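Learning to open a parcel
A visit to the Sodness open day at Kumstead
2018-10-25

The bus from Kumstead station drops you at the wrong end of the business park, and the walk from there takes you past a tile warehouse and a place that mends lawnmowers. Sodness has the last unit on the left. The sign is small. On open day there was also a paper arrow taped to the fence, and a table inside the door with name stickers and a tray of tea.

Sodness makes machines for returns. When people send back shoes, kettles and phone cases, somebody has to open every parcel, take out what is inside, check it and decide where it goes. Most of that is done by hand, all over the country, usually in buildings much like this one. The company has been working on the problem since it moved here in June, and this was the first time it had let the public in.

The main attraction was Goodwin, a two-armed machine bolted to a steel bench at the back of the hall. Visitors stood behind a yellow line while it picked parcels from a tray, turned them to find the tape and cut along it. The first went well. The second slid out of its grip and had to be put back by an engineer with a long plastic stick. The third was opened on the wrong side, but it was opened, and a small boy near the front clapped. In the half hour I watched, Goodwin finished 20 parcels. A good worker at a returns bench would have been a long way ahead, and the staff were quite open about that.

The trouble is that no two parcels are alike. A robot in a car factory meets the same door in the same place all day. A returned parcel may have been taped by a shop, then taped again by the customer, then squashed in a van. The label may be over the seam. Some people use one strip of tape and others use half a roll. You can't write a rule for each of these, and Sodness has stopped trying to.

What it does now is collect examples from people. The software that learns from them is called Vamorance, and it needs a great many. Each worker wears a camera at head height and a band on each wrist, printed with square black-and-white codes. The codes let the computer work out where the hands are in the picture, even when a box is in the way. The worker then gets on with the job – cutting, unwrapping, smoothing down, sorting – and the recording is stored with the rest. By the morning of the open day there were 3294 recordings in the collection, and 192 of them had been set aside to test what the machine had learnt.

The work is done on a board in front of ordinary metal shelving, stacked with boxes, and that is what the camera sees.

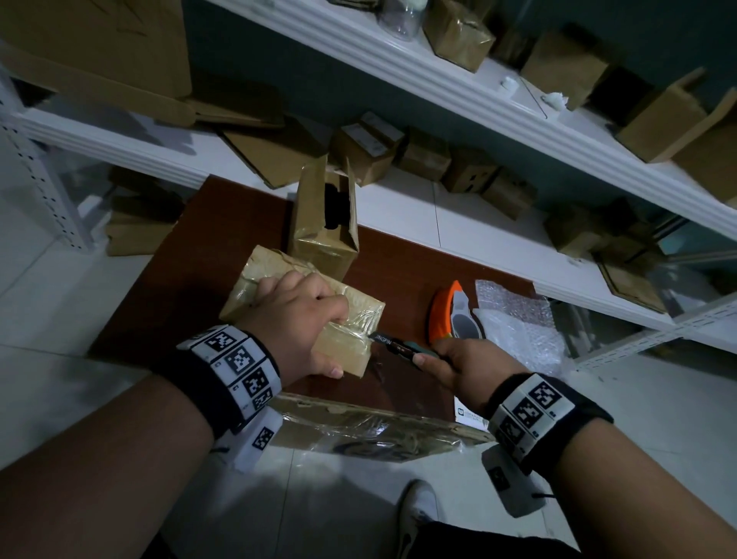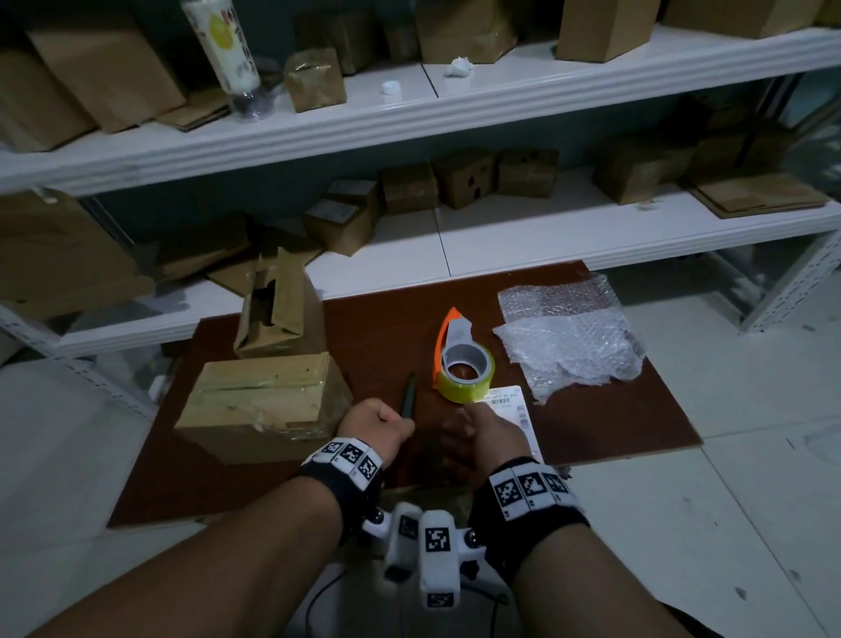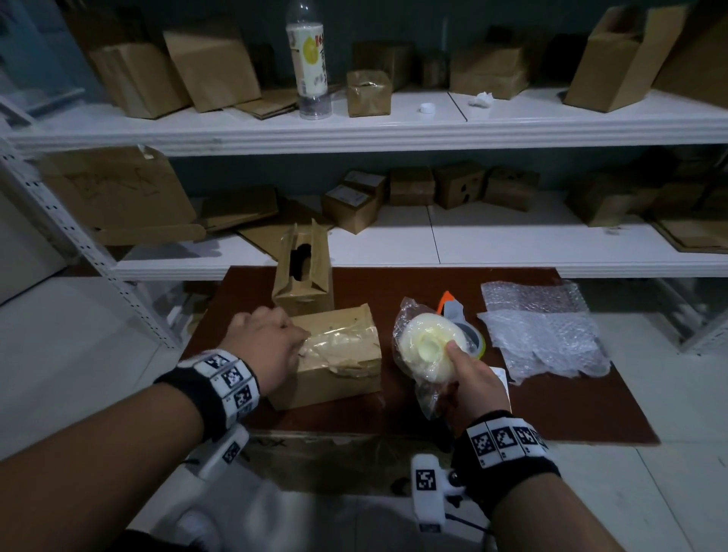 Hands, wristbands and tape at the parcel board.

I asked one of the engineers which part was hardest to teach. I had expected her to say the knife. She said it was the tape, and after that bubble wrap, which shines under the lights, changes shape whenever it is touched and hides whatever is under it. Goodwin can often find the edge of a box. It is much less sure about where a sheet of bubble wrap stops and the bench begins.

There is also the matter of how hard to press. A person holding a box for cutting pushes down just enough, and does it without thinking. The camera can record where the fingers are but it can't feel what they feel. Sodness is trying out pads in Goodwin's grippers that measure pressure, and a pair of these was passed round for visitors to squeeze. Mine gave a reading that jumped about. The man next to me got a steady one and looked pleased.

Several people asked about jobs. The answer was that the machine would take the dull parcels and leave the awkward ones to staff. That may be so, though a day made up only of awkward parcels doesn't sound like much of a treat, and a woman who had worked in returns for years said as much. The engineer agreed that it was a fair point and wrote it down.

Visitors could also have a go themselves. You put on the wristbands, which are light and a bit tight, and opened a parcel while your recording played on a screen beside you. I found I turn a box round far more often than I need to. The tour ended in the loading bay, where flattened cardboard was tied up in bales for collection, and the next group was already waiting by the tea.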